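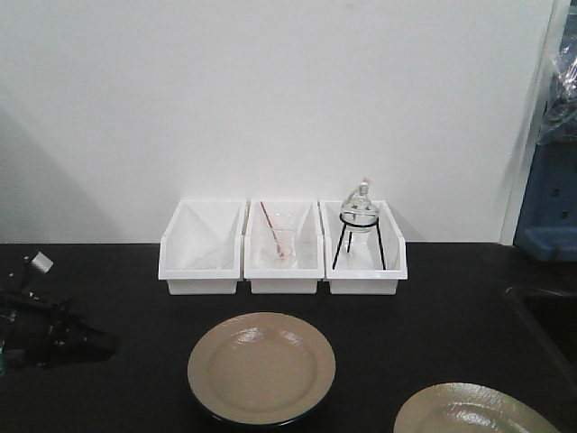
Open-topped bins of the stackable type. The new Horngate rules cover storage as well as washing.

Horngate sets return and washing rules for shared tableware

Jan 5, 2020 - Horngate has published the operating rules for its shared tableware service, which will supply plates and bowls to street markets, school fairs and rented halls in the district. The service starts in May. Until then, event organizers can continue to use disposable plates under the existing permit.

The rules run to 43 numbered clauses and replace a shorter draft released last summer. The main change is in how stock is tracked. The draft called for every plate to carry a printed code. The final text drops this and tracks stock by the crate, with the count taken once when the crate leaves the depot and again when it comes back. Printed codes were found to fade under repeated machine washing, and the cost of replacing them was judged too high for items of this value.

Orders will be taken in lots of 100 place settings. The largest order allowed for a single event is 200 settings, unless the organizer books a second delivery. Crates must be returned within 7 days. After that a daily charge applies, set per crate and not per item.

Damier, which holds the washing contract, will operate a single conveyor machine at the Storodard depot. Organizers are asked to scrape plates but not to rinse them. The depot's pre-wash stage is set up for food residue, and a rinse at the event site adds water use without shortening the machine cycle. Plates that come off the line with visible residue go back through once. If the residue remains, they are taken out of stock.

Breakage is handled by a fixed allowance built into the rental price. Organizers pay extra only if losses in a crate go over that allowance. Chipped items count as broken, even when the chip is on the underside, and should be sent back in the crate with the rest so that the return count stays correct.

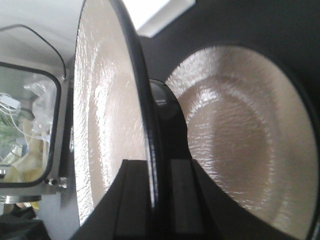 One market stallholder wrote in response to the draft that the breakage terms were fair but the return window was too tight, as many stalls work two towns in a row and have no vehicle free for the depot run. The final text leaves the window as it was. It adds a collection option, priced by distance from Storodard, which must be booked at the time of the order.

Drying drew more technical comment than any other section. Plates stacked while damp can hold water at the foot ring, and a closed crate slows evaporation. The rules now require a rest period in open racks after the final rinse, before any stacking. Towel drying is not permitted at the depot. Damier had asked for a shorter rest period with forced air - the request was declined for the first season and will be looked at again when energy figures are available.
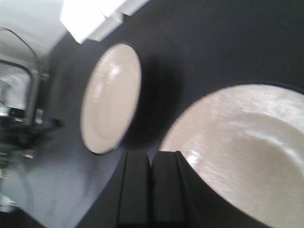
Storage clauses are brief. Clean stock is to be kept off the floor and covered between orders. Cutlery goes in open bins with handles facing up, sorted by type, and the bins are washed on the same schedule as their contents. Plates of different diameters may not share a stack.

The supply contract for replacement stock went to Bratu, which will deliver twice a year. Replacement items must match the existing stacking height so that the crate inserts do not have to be changed. Color and surface finish are left open.

The booking form and price list will be posted before the service opens. Organizers with events already approved under the disposable plate permit do not need to reapply.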